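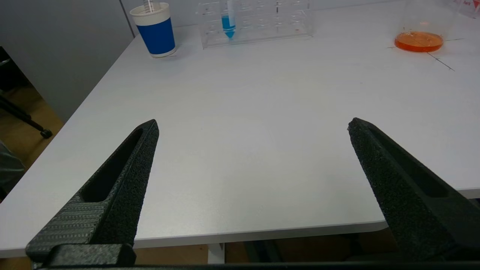 Notícias da Câmara de Plesthorpe

Voltei ontem à noite da reunião da câmara ainda com a cabeça a mil, por isso desculpem se isto sair um bocado aos tropeções. Foram nove vereadores, três horas e um único tema que interessava: os mandatos. A proposta é passar o cargo de presidente da câmara de dois para quatro anos, já a partir das eleições de outubro, e eu fui para lá convencidíssima de que ia votar contra no referendo. Agora já não sei!

O que me fez hesitar foi a história da ponte de Zulodden (lembram-se?), que passou por dois presidentes e continua com 23 metros de tabuleiro por acabar. Cada um que chega quer rever o projeto do anterior, e lá se vai mais um inverno. Por outro lado, quatro anos com alguém de quem não gostamos é muito tempo, e a oposição fartou-se de o repetir.

Para o referendo avançar são precisas mais 80 assinaturas. As folhas estão na biblioteca e na papelaria Voicu, até às 18h. Levem o cartão de cidadão, que sem ele não vos deixam assinar.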